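Search this blog Search

Budgeting for the second arm

July 15, 2018 - 3 min read

Filed under: Workshop Money, Robots

In December I promised to write down how we plan the purchase of a second robot arm, and then I did not do it. Now the order must be decided before the end of the summer, so I put my notes in order.

Our first arm came in 2013, and the mistake we made then was simple. We compared the prices of arms and forgot everything which is attached to an arm. The cables, the mounts, the table, the spare fingers for the gripper, all of this was paid later from the money for other things. I still have the folder with these small invoices and I do not enjoy opening it.

This time I asked for quotes from Kendeo and from Waltano. Kendeo is cheaper for the arm alone, but the gripper mount is a separate line and the training day also. Waltano gives one price for everything, and the delivery is 37 days. Barbosa did not answer my second letter, so I took them off the list.

I made the table of costs with four parts: the arm, the gripper, the work surface, and what I call consumables. The last one is the part people laugh at. We practice picking with kitchen things and food, and last year I spent $627 on them. For a small shop this is real money - it would pay for a good set of spare cables.

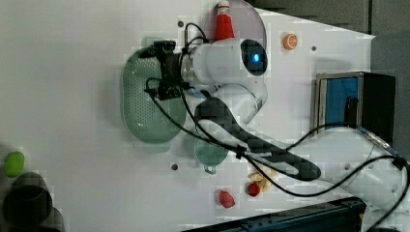 Gripper over the green colander, with fruit scattered on the table.

For the new table I want the same kind of white top with mounting holes, but I want to choose the hole positions before we order. Gistby can drill it from our drawing, and they ask for the drawing two weeks ahead.

I also keep one line for cable guides. I left it out of the first version of the budget and had to put it back.

At this moment I lean to Waltano, mostly for the single price. I wait for one more answer about the warranty on the gripper - if it covers only the arm, I will have to do the table of costs again.

Posted in Workshop Money, Robots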